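开放日招人:来Stamwood陪机械臂装一下午齿轮

大家好,我是Thilini Talukder,在Stamwood实验室管双臂装配这一摊。十一月我们要办一次开放日,想招20位朋友来当体验者,不用会编程,也不用学过机械,坐得住、愿意动手就行!

先说说来了干什么。下午一点半在一楼门厅集合,签个到,领胸牌,然后分组上楼,每组4个人。前半段是看演示,我和同事Tormod Boström轮流讲,你随时可以打断我们(真的,随便问,问得越刁钻Tormod越来劲)。后半段换你上手,用主手遥控机械臂,把小齿轮一个一个往圆盘上放。听着简单吧?我第一次试的时候,对着一个齿轮折腾了半天,手心全是汗。 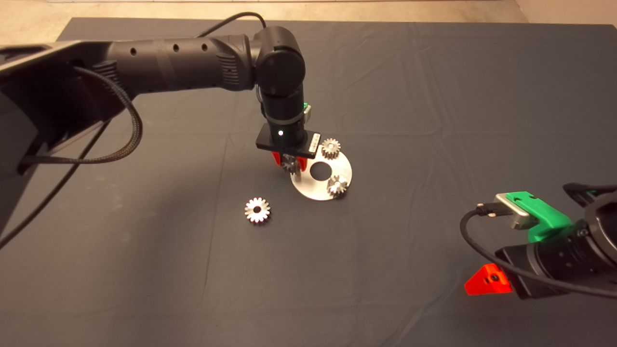 齿轮这个活儿我们内部叫Bullavby,名字怎么来的说来话长,到时候喝咖啡再聊。我自己特别喜欢它,小零件夹在红色的指头里,偏一点点都放不到位,人的手感好不好,一上手就看出来了。玩游戏的朋友往往学得快,不过上次有位做裁缝的阿姨也来了,稳得吓人,我到现在还服气。

我们想从体验者这里得到的,主要是你的操作过程和感受。遥控的时候系统会记录机械臂的动作,结束后请你填一份问卷,再跟我们聊十几分钟。哪里别扭,哪里看不清,哪一步想骂人,都请直说。问卷不记真名,中途不想做了也可以停,补贴照发。

补贴是每人300元,当天结束时发,茶点管够。路费我们报不了,抱歉啦,从Gunawardena路那个公交站下来走几步就到。

报名条件:年满十八岁,双手活动没有不便,戴眼镜没问题。请穿袖口收紧的衣服,长头发扎起来,戒指和手链最好留在家里。想带孩子来的话,演示部分可以一起看,上手操作就只能大人来了。

另外,我们还缺两位现场引导员,负责带组、递问卷、提醒大家别越过地上的黄线。这个是要干一整天的,上午九点到,管午饭,有过展会或者科普活动经验的优先。引导员归合作方Imiston统一安排,报名时注明一下,我替你转过去。

怎么报名:写封邮件到实验室的公共信箱,标题写“开放日+你的名字”,正文里告诉我你平时做什么、能不能待到下午五点半。要是以前玩过遥控类的东西(航模、挖掘机都算!),也顺手提一句。名额满了我会在这个页面更新,没排上的朋友会进候补名单,有人临时来不了我就挨个打电话。

有别的问题也写到同一个信箱,一般当天晚上我会回。

Thilini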